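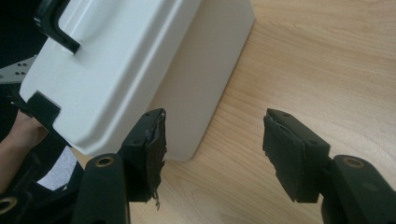

Grippers & Tooling

Clullberg opens orders for hand-held gripper

Tuesday, November 20, 2018

Clullberg has begun taking orders for a hand-held two-finger gripper intended for recording handling tasks that are later transferred to a robot arm. The tool is sold as a kit with a charger, a carrying case and 2 spare sets of finger pads.

The fingers are black, with dark pads on the inner faces and brass-coloured rings set into the bases. Pads are treated as a wear part. Clullberg recommends checking them for torn edges and loose strands before each session and lists a replacement interval of 40 hours of use. A pack of 120 pads can be ordered separately.

"Most of the questions we get are about pads," said Halyna Harasym, product manager at Clullberg. "A boxy plastic housing with a smooth finish is harder on them than people expect, mainly at the corners."

Karner, which assembles equipment housings, has had the kit on trial since May. Ville Honkanen, who ran the trial, said operators recorded 1,000 handling sequences and needed little training. He listed the weight of the tool as a drawback — longer sessions were split between two people — and said the printed manual lacked a section on pad alignment.

A revised manual will be supplied with the first deliveries. Existing trial users can request a copy from Clullberg's service desk.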